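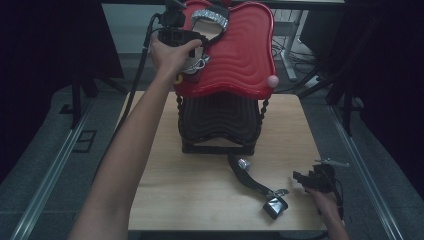
Stool task, both grippers in hand, strap and buckle on the table.

On Thu 30 January, Chantal Kowalchuk wrote:
> How many demos do we want for the stool task before training starts?
> Do the small items on the red seat stay on it?

200, same as for Davow. We have 33 so far. Leave the pink ball and the sequined strap on the seat for this batch. Please move the black strap to a new spot on the table every 6 demos and write down the change.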